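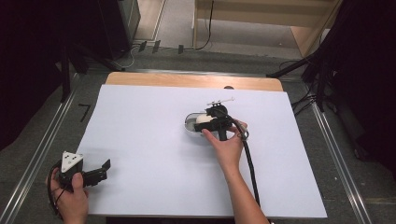 A clear oval container on a white work board, set on a light wooden tabletop.

Nokus Introduces White Work Board for Shared Tables

ELLEVPORT, July 16, 2026 – Nokus, a supplier of work surfaces for workshops, classrooms and test rooms, today announced a flat white work board intended for use on existing tables. The board, sold under the name Clellgate, lies directly on the tabletop and provides a plain, even background for handling small items and containers. Orders open today. Shipments begin in August.

The Clellgate board is rectangular and is supplied in one color, white, with an unprinted top face. It is sized to cover most of a standard single-user table. The board has no clamps, frame or legs. It can be turned at an angle to the table or moved toward the user, depending on the reach required for the task.

Plain surfaces are commonly requested for tabletop work in which clear or light-colored items must be located, picked up and put down repeatedly. Wood grain, seams and cable openings in a tabletop can make the edge of a clear container hard to follow. The Clellgate board covers these features without changes to the table. Where a table has a cable opening near its far edge, the board can be placed short of the opening so that it stays accessible.

The top face has a matte finish specified to limit glare from overhead lighting. The underside carries a thin grip layer that reduces sliding on finished wood. Both faces may be wiped with a damp cloth and mild soap. Abrasive pads and solvent cleaners are not recommended. The board should be stored flat or fully upright, as leaning it against a wall for long periods may cause it to bow.

Before release, the board was evaluated at the Ghumman test room in Ellevport over 43 working sessions. Users placed and retrieved light objects in open containers, working with both hands and with cabled hand tools. The evaluation covered board movement, surface marking and ease of cleaning. Following the sessions, Nokus made 2 changes to the design: the corners were given a larger radius, and the grip layer was extended to the full length of the near edge, where forearms and cables most often rest.

Nokus advises users to keep tool cables on the near side of the board and to leave enough slack for the full working reach. A narrow band of table should remain uncovered along at least one edge so that the board can be lifted without tools. The board is not rated as a cutting surface and should not be used under hot equipment.

The first production run consists of 538 boards. Of these, 100 are reserved for schools and training centers, which may order at the education rate until the reserved stock is sold. Remaining boards will be allocated in the order in which requests are received. Each board ships flat in a cardboard sleeve with a printed care sheet. Replacement grip layers will be available separately.

A dimensional drawing and cleaning instructions can be requested from the Nokus sales office in Ellevport. Customers with nonstandard tables should include the length and width of the tabletop with their request. Custom sizes are not offered in the first run.

About Nokus
Nokus designs and supplies boards, mats and table accessories for workshops, classrooms and test rooms. The company is based in Ellevport and operates the Ghumman test room, where its products are evaluated before release.

Media contact
Nokus Press Office, Ellevport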